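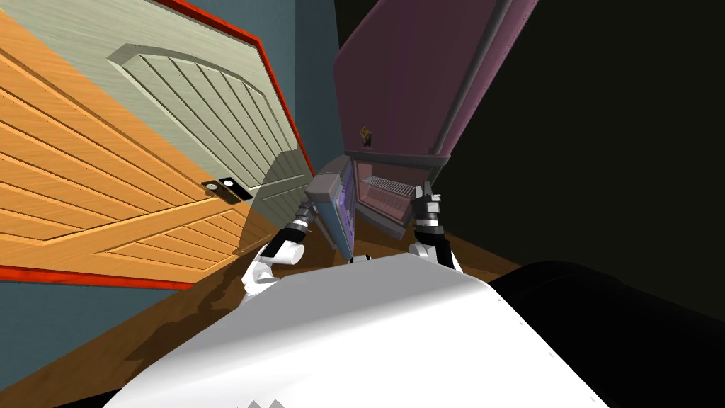
Search this guide Go

Section 9. Running the Simulated Kitchen on an Open Day
Felicja Grabowska
Sun 9 August

If you've made it this far, your workstation is set up, the big screen is connected, and you have probably driven the robot into a wall at least once. Good! Everyone does. This section covers what changes when you have company, and it grew out of the notes I kept at our June open day in the Szczepańska building, where we had 466 visitors through the door and a good many of them wanted a turn.

I'll assume you are running Hakon, the two-armed model, inside the Ivemska house. The other robots work too, but their arms are slower to load and people wander off.

9.1 Before the doors open

1. Start the workstation and log in as "demo", never as yourself. Your own account has your saved runs in it, and children find them.

2. Open Cutent and choose Scenes, then Ivemska, then Cabinet Task. The first load of the day takes 52 seconds on our machine, so please be patient with it and don't click twice.

3. Set the view to Head Camera. Visitors like seeing past the robot's own shoulders to its hands, and they understand right away whose eyes they are borrowing. Keep Room View on the second monitor for yourself.

4. Run the arm check from the Tools menu. Both arms should lift and both grippers should open and close once. If only one moves, reload the scene before you try anything fancier.

5. Save a start point with the handheld device already in the left gripper and the right gripper open and free. Name it START and lock it.

NOTE: The steep downward tilt of the head is the setting we like for this task. Level it out and you'll get a lovely look at the walls and lose sight of the grippers, and then you'll be steering by guesswork with twenty people watching you.

9.2 Giving the demonstration

1. Load START and let everyone look for a moment before anything moves. I usually point out the purple cabinet with its wire rack down in the open compartment, then the two doors off to the left, the orange one and the green one, so that people have their bearings.

2. Move the right arm first, slowly, with the speed slider at its lowest mark. Bring the gripper toward the front lip of the compartment and stop.

3. Ask for a guess about what will happen next. You will get wonderful answers, and it gives the software a chance to catch up.

4. Hand over the controller. Stand beside the visitor, on the side away from the screen, and keep one hand near the Pause key.

5. When the turn is over, press Pause, then load START again. Wait for the green light in the corner of the control panel before you pass the controller along.

CAUTION: Do not reload while a gripper is pressed against the cabinet. The physics gets upset, and the held device may shoot across the room at a speed that makes small children shriek with joy and makes you restart the whole program.

CAUTION: Headset turns are for seated visitors only. Please check that the chair has its wheels locked.

9.3 Questions you will be asked

Somebody will want to know whether the real robot can do this as well. Tell them that the simulated house is where we practice, and invite them to the hardware bench in the next room if it's staffed. Somebody else will ask how many practice runs we've made. The count on the poster is 1,727, and it was right on the day it was printed.

9.4 Closing up

1. Save the visitor runs to the Open Day folder.

2. Delete any names people typed into the score box.

3. Unlock START, remove it, and close Cutent from the File menu. Closing the window with the X leaves the scene running in the background all night.

4. Wipe down the controller and the headset, and put both on to charge.

For trouble with the second monitor, see Section 10.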